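4.3 Setting Up the Refreshment Table

Before you start, finish section 4.2. The folding screen should be standing on its own before anything goes in front of it. If it is leaning on something, it is not standing on its own.

1. Unfold the table and press each leg until the brace clicks. You want four clicks. Three clicks and a feeling of optimism will not do.

2. Slide the table in front of the screen and leave a hand's width between the two. People will lean on the table, and the screen takes this personally.

3. Shake out the tablecloth and lay it checked side up. Line up one row of squares with the back edge and let the front edge hang over a little. The fold lines will relax by lunch. Ironing is permitted but has never been observed at Skevthorpe.

CAUTION: Do not pull the cloth straight once things are on it. Everyone believes they can do the trick. Replacement crockery is billed to the room at 126 a box.

4. Put out the snacks and drinks. Sealed packages go toward the back, with their labels where people can read them. Bottles should stand up. A bottle on its side will find the edge of the table in its own time.
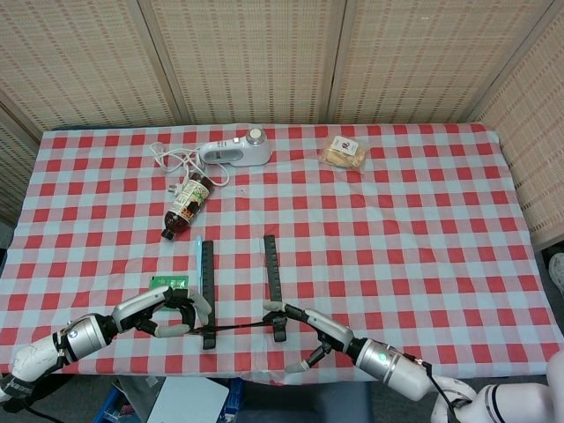 5. Deal with anything that has a cord. Small appliances belong at the back, with the slack gathered behind them and the plug on the side nearest the outlet. Use the twist ties in the Rakham tin. When the tin is empty, Meijer sells more, and so does every other store you will pass on the way there.

CAUTION: Keep plugs and cords clear of bottles, even closed ones. Caps loosen. Unplug every appliance before wiping the cloth.

6. Stand back at the door and look at the table as a guest would. If your eye goes to a cord, repeat step 5. If it goes to the clock, you are late, and the table is fine.

NOTE: The cloth may be machine washed cold with other reds. It may be washed with whites once, after which you will no longer have whites.

NOTE: Cloths are kept on shelf 188, screens in bay 598. These numbers made sense under the old Nurnero storage plan. Consolacion Salazar at the front desk has the key to both and a copy of the plan, which she will show you if you have the afternoon free.

To pack up, work backward from step 6. Snap the cloth outdoors, well away from anyone in dark clothing, and fold it in quarters, checks outward. The table folds last.

Last updated: September

Related sections
4.2 Standing the Folding Screen
4.4 Chairs, and How Many Is Too Many
4.7 Stain Removal: Tea, Coffee, Regret
5.1 Returning Keys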